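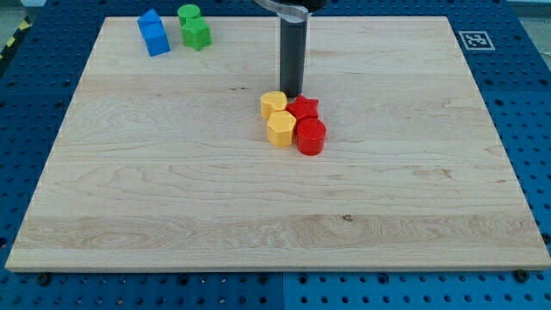 Štefánia Baláž asked whether the draft of 4 August had ever gone out to the Alcombe households, as hers had not arrived. It had not. Item deferred from last time, now taken first.

Home | News | Minutes | Allotments | Contact

ALCOMBE WATER SHARING GROUP
Minutes, Thu 31 August

1. Standpipe rota
Draft to be posted by hand. Plots on the Horobets side keep the early slot until the pressure valve is replaced.

2. Meter readings
Lenni Keskinen reported 165 cubic metres drawn since the last reading, against 39 for the upper tank. The difference was put down to the open overflow at Stusenetti Lane. Overflow to be capped and the meter read again before any charge is issued.

3. Valve
Two quotations received. Meltar quoted £600 including fitting, with a lead time of four weeks. The second gave parts only and was set aside. Meltar accepted, subject to written confirmation that the isolating cock is included.

4. Hose lengths
Complaint noted regarding hoses left across the lower path. Existing rule stands. No change to wording.

5. Any other business
Key to the pump house still missing. L.K. to ask at the Lane. Lock to be changed if not found by the next meeting.

Closed 8.40 pm.

2 comments | 4 shares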